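Writing down what the arm may touch

Meron Gashaw keeps the task rules at Jakton, and she can talk about them for a whole lunch break. I caught her on a Thursday, with the handling guide open on her laptop and 102 entries in it. 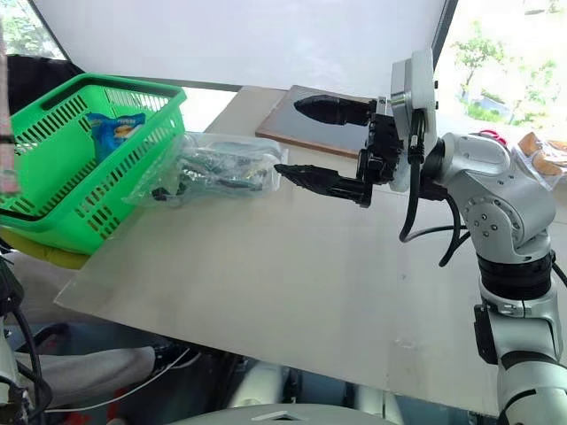
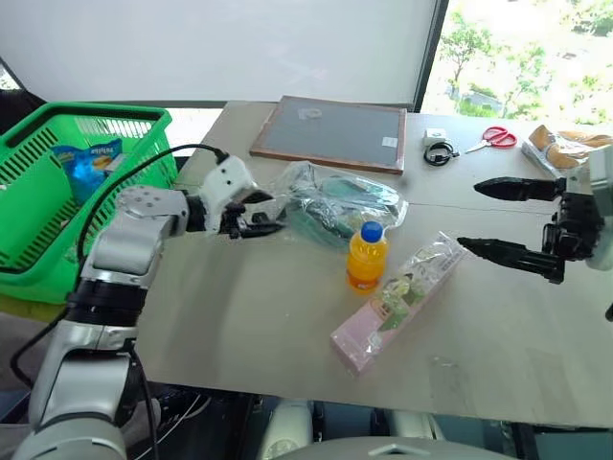
"People think a safety rule has to be about speed or force," Gashaw says. "We have those, sure, and I love them too! But most of my guide is about stuff on a table." Soft packaging gets the longest chapter. A clear plastic bag like the one by the green basket has no fixed shape, and she wants every task sheet to say where the fingers may close on it and how far they open before they back away. Scissors have a page to themselves. "Handles first, always, and the blades never point at a person's side of the table."

The guide started at Serkthorpe with eight rules on one sheet. Gashaw still has the sheet. Rule four, "stop if unsure," has been rewritten more than any other - it now spells out who decides, what counts as a stop and how the task starts up again.

What gets her really excited is the log. Last December her team read through 311 stop reports, and 185 of them came down to wording that two operators had read in two different ways. "That was the best week of my year," she says. "You can fix wording in an afternoon."

She would like other shops to borrow the format and argue with it. Bergeron already has, and sent back a page of objections. She took most of them.

Related
Bergeron rewrites its restart checklist
Shared tables: where should people stand?
A visit to the Uvetti test floor

Contact us | Copyright, all rights reserved | Back to top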